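Home Projects Plaseck Data Notes Contact

# Plaseck Spills: a data card

3 min read

Plaseck is a collection of pictures of small household spills on plain surfaces, put together by Rebecca Guerra and Gualtiero Melis. We love this stuff! A spill is never the same shape twice, and sauces, oils and cold coffee all have their own way of spreading across a counter.

## What's in it

The first release has almost 2,000 pictures in 17 folders, one folder per session. Each picture comes with a line of plain text saying what the spill looks like: color, outline, how shiny it is, and what else is lying near it. Cloths and clothes are kept in the pictures on purpose - wiping up is half the fun of the subject, and laundry is where so many spills end up.

## How we label

We use 11 shape words, and you can combine them (a "trail" can run into a "pool", for instance). The full list is in `shapes.txt`. Some ground rules:

- Describe the color you see. Do not guess the liquid.
- Use "glossy" for shine. We dropped "wet" after version 2 because a picture can't settle it.
- Note any branch, even a short one.
- If the surface has a shadow on it, say so, or someone will label it as a stain. (Gualtiero did this for a whole afternoon.)

Pale surfaces are my favorites by far - every wobble in the outline shows up, and thin parts let a bit of the background through.
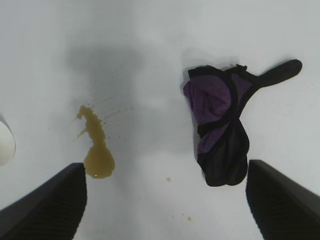

*Brownish-yellow spill on white. Labels: trail, branch, pool, slightly glossy. Soft gray shadow noted.*

## Known gaps

Dark counters are thin on the ground, and so are clear liquids. Patterned tablecloths are coming in December, and I can't wait to see what the labels make of them!

## Changes

Oct 12, 2025: fixed swapped labels in the Bellini folder, added missing text lines for Pistness. Corrections are very welcome, send them to Rebecca.

Related

- Sinex: crumbs, grains and other dry messes
- Folding notes for dish towels
- Picking a cloth for oily spills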